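Minutes, automation group, February
Present: Chrysoula Gavalas (chair), Polyxeni Manolakis, Eftychia Alexiou, I. Rallis (notes). Apologies: I. Liapis.

1. Last minutes. Agreed, one correction – it was the Nair quote that expired, not Jestbridge.

2. Can it tidy yet. Long discussion. Polyxeni says sorting parts at the end of a shift is the one job we'd hand over tomorrow. Eftychia not convinced. Blocks on a board are fine, a bin of mixed brackets is another matter. Current test is 23 pickups in a row with no help. Best so far not read out, Polyxeni to circulate.

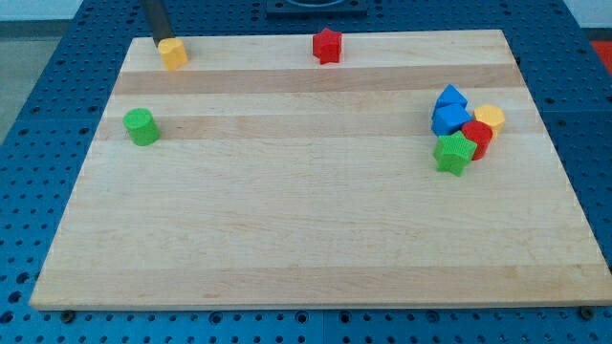 Sorting board, eight blocks, five of them bunched at the right.

Tight groups still the sticking point. Chrysoula asked if we could just space things out for it. Eftychia: then a person is doing the chore. Agreed to keep bunched layouts in the test. Leaning peices count too.

3. Dishes and laundry. Funard want a household demo. General feeling – too soon. Folding towels maybe, plates no. Chrysoula to tell them politely.

4. Money. 900 left in the parts budget, Lotodier invoice of 400 to come out of that. No new fingers until its paid.

5. Shop floor. Sweeping up took about 90 minutes last week, all by hand. Polyxeni wants this looked at before any more arm work. No decison.

Actions
Polyxeni – circulate pickup results
Chrysoula – reply to Funard
Eftychia – bracket bin trial, small one first
I. Rallis – chase Nair for new quote

AOB: none. Closed 4:40, room needed.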